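The Enrollment Ledgers at Arkley

The Arkley school opened with 36 boarders and a football field that flooded each October. What survives of its first decade is held in two enrollment ledgers, a box of athletic receipts and a run of letters from the superintendent, Pickering, to the rail agent at Lundholm.

The ledgers give a name, an age, a home district and a date of discharge. They don't give a reason for discharge. Mererid Gough, working through both volumes, matched 89 entries to later census sheets. In 46 of those the age differs by two years or more, usually because the clerk entered a grade level in the wrong column.

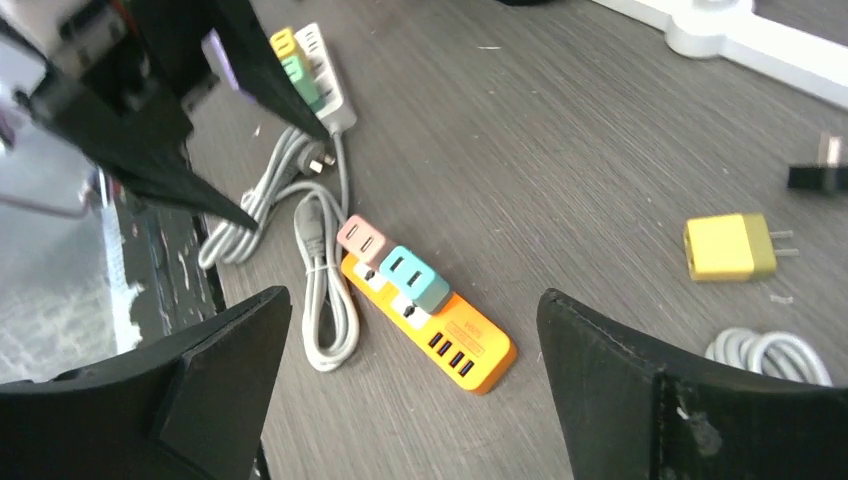
The Team Rosters

Football rosters were kept separately, by the coach, in pencil. Players appear under surnames assigned at the school, and the same boy may be listed under two spellings in one season. Nine players can be followed with confidence from roster to ledger to discharge. Most had left before finishing the term, and several appear next in harvest payrolls from the Ornurura district.

Receipts show that uniforms were charged against student work accounts. A jersey cost more than a month of laundry wages. Travel to away games was billed to the school's general fund, and Pickering's letters complain of it at length.

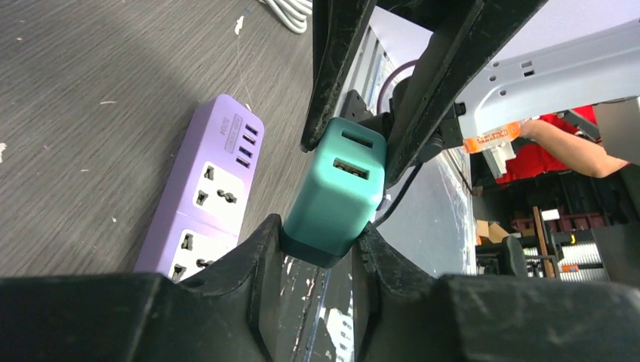 Eirlys Penry disagrees with the reading of the payrolls. The surnames match, she wrote after seeing a draft, but two of the men were already drawing wages at Ornurura while the ledger still had them in class, and she would leave them out until the discharge dates are checked against the rail passes.

The rail passes are filed by station and have not been indexed.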